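Open Day at the Old Button Works, Carcombe

The bus lets you off at the bottom of the hill, which the flyer describes as "a short stroll". I arrived at the top with my jacket over my arm and a new respect for whoever used to carry the buttons down.

Carcombe opens its old button works once a year, in July, when the tenants prop open their doors and the public wanders through pretending to understand lathes. Buttons stopped being made here before I was born. The building has since been cut up into studios, a bakery, a bicycle workshop and a long upstairs corridor of rooms that can be hired for more or less anything. Entry was $8, with a paper map thrown in. The map had been drawn by someone who knew the building very well and saw no need to include the stairs.

I started at the bakery because my nose did. They'd put on a demonstration of laminated dough, and a patient young man folded butter into it while telling us about his oven, a Masberg, in the tone other people save for a first grandchild. The cardamom bun was excellent. I had another one to make sure.

Next door was the ceramics studio run by Viorica Pană, who glazes her cups dark on the inside and leaves the outside pale. I asked whether that was a tradition of some kind. She said it was so people would stop complaining about tea stains. Her kiln holds 20 mugs at a go, and on a good firing most of them come out the shape they went in. The seconds shelf did a roaring trade. I bought a milk jug with a lean to it, and it has been pouring slightly left ever since.

The bicycle workshop was shut, with a sign saying BACK IN 2 MINS that had plainly been laminated for long service.

At 11 there was a guided tour of the upper floor, led by Ognjen Papadopoulos, who wore a lanyard and walked backwards at surprising speed. He gave us the history of the pressing room, the polishing room and the room where they sorted by size, now a yoga studio. He pointed out the original floorboards. He pointed them out again in the next room, where they were also original. A woman from Jendau asked about the heating and he moved us along to the windows.

What I liked best up there was how differently people had furnished the same sort of box. The building gives everybody brick somewhere and plaster everywhere else, and after that you're on your own. A bookbinder had filled hers to the ceiling with drawers. Two architects had one enormous desk and a fern. Further along the taste ran to white: white wall, square white table, white vase, with a bunch of artificial flowers doing all the work on colour. I have strong views on artificial flowers, mostly inherited from my mother, but creams and yellows with one orange bloom drooping among them made a fair case for the defence. They won't need watering over the Christmas shutdown either.
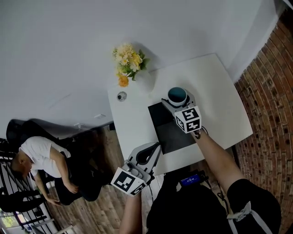
I'd put a dark mat on a white table too, if I owned a white table. Mine is pine and has been through two children and a fondue. A dark grey one, set down on the skew, would hide a good deal of it, and a cup always looks more deliberate with something under it. My notes from the corridor say "mat!!" and nothing else, so it clearly made an impression.

The tour finished in the loft with a slide show about the Babić family, who owned the works for most of its life and appear never to have smiled near a photographer. The projector gave up at the third generation. Ognjen finished the story from memory, at speed, and we clapped him.

Lunch was sausages in the yard, or a lentil thing for those who had asked in advance. I hadn't asked in advance. By then the queue for the toilets had almost met the queue for the onions and there was some confusion about who was waiting for what.

If you're going next year, wear flat shoes and bring cash for the pottery, as the card machine only works by the door. See the upper floor before the buns run out downstairs, or do it my way and see it afterwards, slower. The bus back leaves from the far side of the road and there's no shelter.

Contact | © Carcombe Days Out | Back to top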